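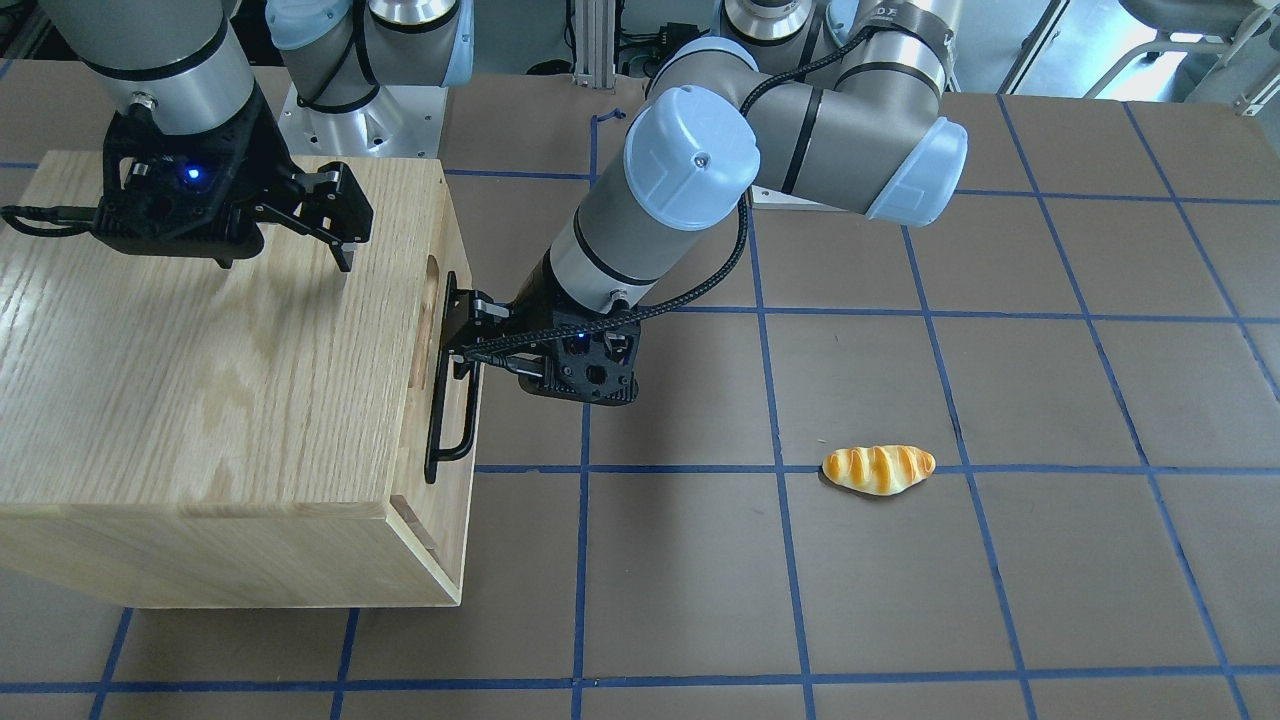

suldale_k
Point sur la tâche « ouverture de boîte » en bimanuel. 87 épisodes téléopérés, 23 rejetés à la relecture. Motif principal : pince gauche mal refermée sur la poignée noire, le bras droit restant au-dessus du couvercle. Faut-il garder les rejets avec une étiquette d'échec ?

Rezaei
Garder, oui, mais hors du jeu d'entraînement. En clonage pur, le modèle reproduit les hésitations comme le reste.

ondance
Pas d'accord. Une prise ratée puis reprise est un exemple de récupération. Je ne jetterais que les épisodes sans reprise.

suldale_k
La position initiale de la boîte est tirée au sort par case du quadrillage bleu — l'orientation aussi, depuis la série de septembre.
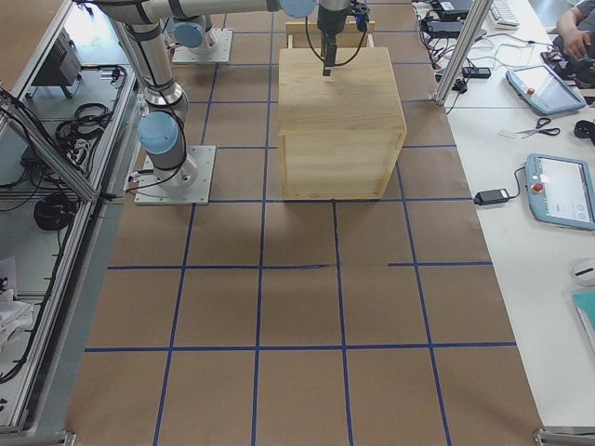

Pour chaque case, je note l'indice et l'angle dans les métadonnées. Le petit pain factice sert d'objet à ranger, position libre.

Rezaei
Le quadrillage m'inquiète davantage que les échecs. Un réseau visuel peut s'en servir comme repère, et la politique tombera sur une table nue. Test à faire : 9 essais sans ruban.

ondance
Neuf essais ne prouvent rien. Maite Vallejo en demandait bien plus dans le protocole Skirach.

suldale_k
Objectif : 400 épisodes, puis test sans ruban. Je publierai les taux par case.

Contact | Mentions légales | © Forum Skirach | Haut de page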